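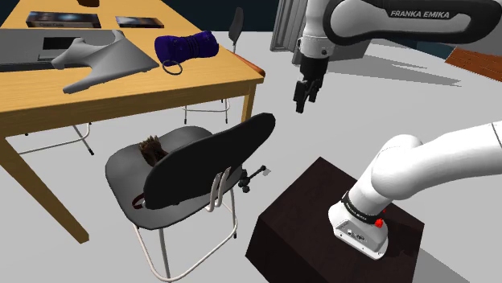 What the messy rooms taught us
4 min read

I promised back in June that I'd write up the Paltgate results as soon as we had some, and now we do, so get yourself a coffee!

Quick refresher for anyone who joined the list recently. Paltgate is our method for picking which simulated rooms a robot arm should practice in. We used to generate rooms at random, throw the arm into all of them, and hope. It works okay, but most of those rooms are easy and the arm learns very little from them (a bare table with one bottle on it is a lovely thing to look at and a terrible teacher). Paltgate runs the current policy through each room a few times, looks at where the attempts disagree with each other, and keeps the rooms where they disagree the most.

We started with more than 3000 generated rooms and Paltgate kept 473 of them. I had a little bet going with Rosemarie Wegener about what kind of rooms would survive. I said crowded tabletops. She said chairs. She won, and I've been hearing about it ever since.

Once you look at the rooms it kept, you can see her point. Stuff is piled on stuff on the tables, sure, but there are also things sitting on chair seats, half tucked under the backrest, with the table edge right behind them. The arm has to come in over the chair, and there are usually two or three ways to do it that all seem fine until the last few inches. One attempt goes left of the backrest, the next goes right, a third just sort of hovers. That's exactly the disagreement we're fishing for.

Till Meinecke took the trained policy and ran 169 fresh test rooms with it, none of them used in training. It beat the one trained on the whole random set, and the gap was biggest on the chair pickups. On plain tabletop grasps the two were pretty much tied, which surprised me — I really thought we'd see a bump there too. Long thin objects are still a pain for both.
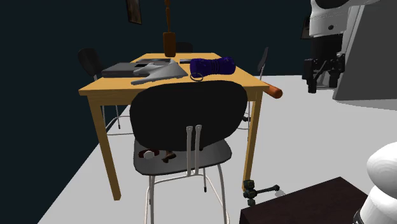
Does Paltgate need a person to label the hard rooms?

The selection is automatic. It only compares repeated attempts by the same policy, so the labels never come into it, and a person looks at the rooms afterward just to catch broken ones (objects sunk into the floor, that kind of thing).

On to the costs. All those extra attempts up front take compute, and on the first round we spent longer choosing rooms than training in them. Till has since moved the selection step over to Zallik, our shared job queue, and it now runs overnight without me babysitting it. I'm sleeping better too.

Next up is trying the same trick with drawers and cabinet doors. If you want to poke at the room list yourself, reply to this email and I'll send you the link.

12 shares · 3 comments

Mousavi
Did you try picking again halfway through training? I'd guess the hard rooms change once the policy gets better.

Rosemarie Wegener
We did it once and the list shifted quite a bit. More on that next time. And yes, it was chairs.

Cudisura
Would love to see the failures on long thin objects, even just a few clips.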